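Stand: 10. Juli 2020

# Primela: Bestandsdaten zur Wiederaufbereitung von Bürorechnern

Der Datensatz Primela verzeichnet ausgemusterte Arbeitsplatzrechner der Verwaltung Clultstead. Er umfasst 680 Einträge in tabellarischer Form (CSV, UTF-8, Trennzeichen Semikolon). Herausgeberin ist die Sammelstelle Bivville.

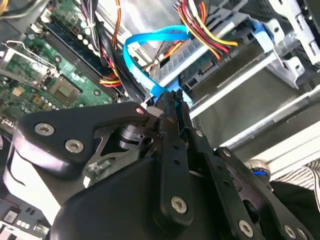 Jeder Eintrag entspricht einem Gerät und trägt eine fortlaufende Inventarnummer. Angaben zu früheren Nutzenden wurden vor der Übernahme entfernt.

## Felder

- `inv_nr`: Inventarnummer
- `standort`: abgebende Dienststelle
- `baujahr`: Jahr laut Lieferschein
- `zustand`: Stufe 1 bis 4
- `verbleib`: Abgabe, Ersatzteil oder Verwertung

Bei nahezu 30 Einträgen fehlt das Baujahr; das Feld bleibt in diesen Fällen leer.

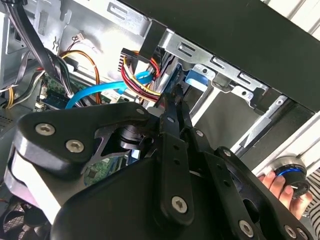 *Abb. 2: Innenraum eines Desktop-Gehäuses mit Kabeln und Leiterplatten.*

## Erfassung

Die Zustandsstufen folgen dem Leitfaden Lefèvre in der Fassung vom September. Abweichende Einstufungen sind im Feld `zustand` mit einem Stern gekennzeichnet.

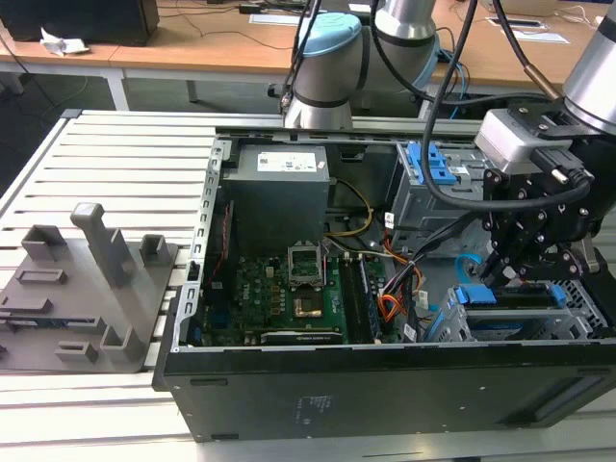 Die Einstufung erfolgt am geöffneten Gerät. Netzteil, Hauptplatine, Prozessor und Arbeitsspeicher werden einzeln beurteilt; bei seitlich abgelegtem Tower wie in Abb. 3 sind diese Baugruppen von oben einsehbar. Maßgeblich ist die jeweils schlechteste Teilnote.

## Nutzung

Die Weitergabe ist unter Nennung der Quelle gestattet. Korrekturen sind schriftlich an die Sammelstelle Bivville zu richten.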